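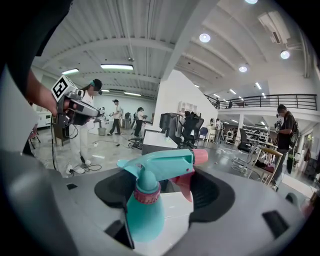
Hand-held grippers in use on the main floor. A spray bottle is held between the rubber fingers of the nearest one.

About Sanmont

Sanmont collects examples of everyday handwork for teams that build learning robots. Our collectors carry out household and workplace tasks with hand-held grippers, and the recordings they make are checked, labeled and delivered to our clients as finished sets. We do not build robots, and we do not train the models ourselves. Our business is the material those models learn from.

The company was founded by Kusum Shukla, who remains its director. Before starting Sanmont she ran a testing group for packaging equipment, where much of her time went into finding out why a machine that handled one carton well would fail on the next. She came to the view that the machine had simply been shown too few cartons. Sanmont was set up to supply more of them, along with bottles, cloths, drawers, lids, cables and the many other things that people handle without thinking.

What We Do

A project at Sanmont begins with a task sheet. The client states what the robot is expected to do, and our planning staff break that work into short tasks which a person can perform from start to finish in one recording. Picking up a spray bottle and setting it down on a shelf is one task. Wiping a table is another. Each sheet sets out where the objects may be placed, which hand is to be used, and what counts as a completed attempt.

Collectors then perform the task many times. The starting position is changed between attempts, and objects are exchanged for others of a different size, color or shape. A standard order is 300 accepted recordings per task. Larger orders are divided into lots of that size so that clients can examine the first lot before the second is begun.

Attempts that go wrong are kept when the client asks for them. A dropped object followed by a successful recovery is often of more use to a learning system than another clean attempt, and our task sheets have a separate mark for it.

Our Floor

Collection takes place in a single open hall with a mezzanine. Several collectors work there at the same time, some of them with headsets, and desks are kept close to the working area so that staff at a screen and staff on their feet can speak to one another directly. Furniture is moved often. A table that stood by the wall for one lot will usually be somewhere else for the next, and the lighting is also varied where the task sheet calls for it.

Our object store holds the items used in all current projects. Objects are issued to a collector at the start of a session and returned at the end. Containers for cleaning products are used with water only.

How Recordings Are Checked

Every recording is reviewed by a person. The reviewer confirms that the task was completed as described, that the object stayed in view for the required part of the motion, and that the position tracking held throughout. Recordings that fail on any of these points are set aside and the attempt is repeated. A collector never reviews his or her own work.

Our review guide has grown to 56 pages. It is revised whenever two reviewers reach different decisions on the same recording and the guide does not settle the matter. Clients receive a copy with their first delivery and are welcome to propose changes to it for their own projects.

Labels are written in plain sentences. We ask our labelers to say what was done in the words they would use to a colleague, and to avoid terms that only an engineer would recognize.

Our Collectors

New collectors complete 6 days of paid training before any of their recordings are delivered to a client. The first part covers safe handling of the equipment and the care of cables on the floor. The remainder is spent on practice tasks, with a reviewer present.

Working with a gripper is slower than working with the bare hand, and it places a steady load on the wrist and forearm. Sessions are limited to 2 hours, after which collectors move to labeling or to the object store. Pay is by the hour and does not depend on the number of recordings accepted. We believe that a collector who is paid by the piece will hurry, and hurried motions are seldom good examples.

All persons who appear in our recordings have agreed to this in writing. Where a client does not need faces, they are blurred before delivery. Collectors may ask at any time to see how recordings in which they appear are being used.

Projects

Geltow is our longest-running project and covers kitchen and cleaning tasks. It includes the handling of spray bottles, sponges, dish racks and drawers, and new objects are added to it each December.

Plallwood is concerned with storage and shelving. Its tasks call for items to be lifted, turned and placed in order among other items, often in a narrow space.

Sandhu is a smaller study of tasks that need two people, such as folding a large sheet or passing an object from one person to another. It is carried out by our most experienced collectors, and the task sheets are still being revised.

Working With Us

Clients normally visit the floor before placing a first order, and may try the grippers during the visit. We ask that they bring the actual objects their robot will be expected to handle where this is practical. A trial lot can be arranged for a single task, and the client is under no duty to order further work.

Applications for collector and reviewer positions are accepted throughout the year. No technical background is required. Applicants should be able to follow written instructions closely and to stand for the length of a session; seated labeling work is available for those who cannot.

Questions about projects, visits or employment may be addressed to the office of the director.

Page last reviewed 30/08/2019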